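Rescheduling a Season Without Losing Friends
Speaker notes, fixture secretaries' day, Flodton
November 23, 2024
Konrad Mayrhofer

Opening (keep short)

Good morning. Thank Mererid Ifans for the invitation and for the room. Say that I came to handball from Austria and to fixture lists by accident, when the previous secretary moved away in May and left me a folder.

Ask for hands: who has moved a match this season? Who has moved the same match twice? Wait for the laugh, then go on.

The postponed match

Our case is the women's match between Flodton and Huvby. It was the first match of the season. The hall floor was closed for repair, and we learned it six days before. By then Huvby had paid for the coach and 200 tickets were sold.

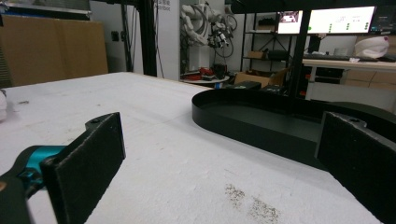
Slide 2: Open gripper over a white tabletop

What we did first was wrong. We wrote to Huvby with one new date and asked them to confirm. They felt that the decision was already made, and Ffion Kneath, their secretary, told me so on the telephone in a very friendly way. I was ashamed, because she had right. (Check: "she was right".)

Now we always send two dates, and we say which costs are ours. The home club offers the dates and the visitors choose. If neither date is possible, the visitors offer two of their own, and we must take one of them or ask the league. In our league it has not yet come so far.

Speak slowly at this point, people like to write it down.

What must be in the letter

The old date and the match number. The two new dates with the throw-off time. The name of the hall, also when it is the same hall. Who pays the officials if they are already booked. A day by which we need the answer; we give 7 days.

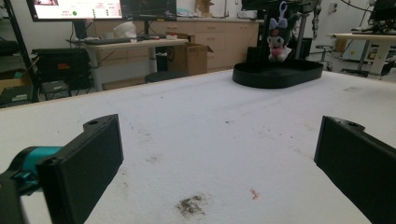

Do not write "as agreed on the phone" if only one person was on the phone. Morfudd Vaughan from the referees' group asked me to mention this. She has received letters with those words and knew nothing of any agreement. Her officials need the new date at the same time as the clubs, and they should be copied in the first letter, when it is still only a proposal.

A word about money. Our whole season budget for travel is 4000 pounds. One late coach cancellation takes a good part of it. Since last year we book with Rowlands, who let us move a booking once without a fee if we ask early enough. Your own coach firm may have something similar, so read the small letters in the contract.

If time is short, skip the next paragraph.

Television and streaming. When the Trununano Cup draw moved one of our rounds, the streaming crew was the last to hear. Nest Parri runs the stream for us and now she sees the shared calendar. She cannot change it, only read it, and this is enough for her.
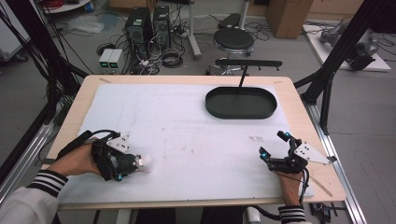

Questions I expect

Can a club refuse both dates? Yes, but they must offer others in the same answer.

What about junior matches? Same letter, but no weekday evenings when the journey is longer than one hour. Parents will write to you if you forget this.

Who tells the players? The coach of each team, after both clubs have signed. I once told a player myself in the supermarket and the date changed again the next morning.

Put the sample letter on the table by the door. Give back the clicker to Mererid.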